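Plodon grip fault

The Plodon grip fault is the name given to a recurring failure in the table-clearing software sold by Flinach for use with two-fingered robot grippers. In the fault, the control program records an object as held when the fingers have closed on nothing, and the arm goes on to carry out the rest of the job empty.

It was first noted one November during simulated trials at Danko, where Plodon was set to move bowls and small household objects about a dining table. Flinach had claimed up to 1,000 clean picks between errors. The Danko log covered 400 attempts and listed 11 false grips, a figure the company disputed without publishing its own. 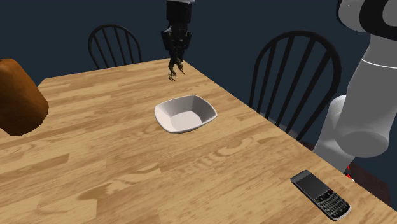 Danko Trials Desk

The simulated table carried a square white bowl and a mobile phone with a full keyboard, among other things. Critics of the trials have asked how much a rendered bowl can say about a real one, and the question has never been properly answered. Contact between thin fingertips and a sloping rim is hard to model, and Danko did not release its friction settings.

Flinach blamed the finger position reading and issued a patch, Pliltell, which adds a second check before the arm lifts. The company describes the fault as closed. The only support offered for this is a run of 12 picks, all on the same bowl, and no outside group is known to have repeated it.

The safety side has had less attention. A false grip is harmless in simulation, but on a real arm the same error could leave a half-held object to fall during the move. The Plodon manual still lists the fault under "minor notices".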